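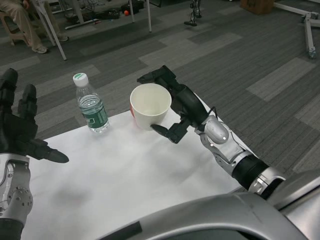
A paper cup and a water bottle on a paper-covered table.

Nolero and Ikthorpe sign consular notification protocol

Nolero and Ikthorpe signed a protocol on consular notification Wednesday, replacing the exchange of notes that has governed contact between the two countries' missions and their detained nationals. The text was initialed in February and takes effect on the first day of the month after both sides confirm in writing that domestic procedures are complete.

Under Article 3, the receiving state must inform the nearest consular post of an arrest within 48 hours. The earlier notes required notice "without undue delay" and set no limit. Notice may be sent by secure electronic form or by hand. A telephone call does not satisfy the requirement, though a post may ask for one in urgent cases.

The protocol also sets out when a consular officer may visit. A first visit must be allowed within four days of a written request. Later visits are at intervals of no more than 30 days unless the detained person declines them in writing.

Ikthorpe has 800 registered nationals in Nolero, most of them in the port district of Camargo. Nolero lists 275 in Ikthorpe. Dual nationals are covered only if they entered the receiving state on the sending state's passport. 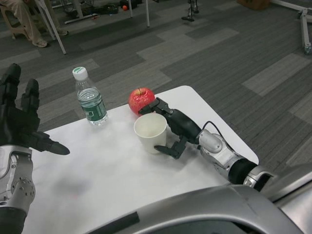

Treaty and Consular Affairs Department, Ikthorpe Foreign Ministry

An annex deals with the Camargo consulate, which will move from an honorary post to a career post. Its district is extended north to include Zorketti, until now handled by the embassy. The consulate handled 212 requests for emergency travel papers last year. Staffing is capped at nine, including locally hired clerks, and the post may issue visas once its archive room has been inspected.

The fee for an emergency travel paper is unchanged. Applications already lodged with the embassy by Zorketti residents will be completed there and need not be filed again.

Disputes over the reading of the text go first to a joint working group of three officials from each side. If the group does not settle a matter within 200 days, either government may refer it to the foreign ministers. The protocol has no arbitration clause.

Either party may end the agreement on six months' written notice. The text is deposited in both languages, and each version is equally valid. The working group will hold its first meeting in Camargo after the protocol enters into force.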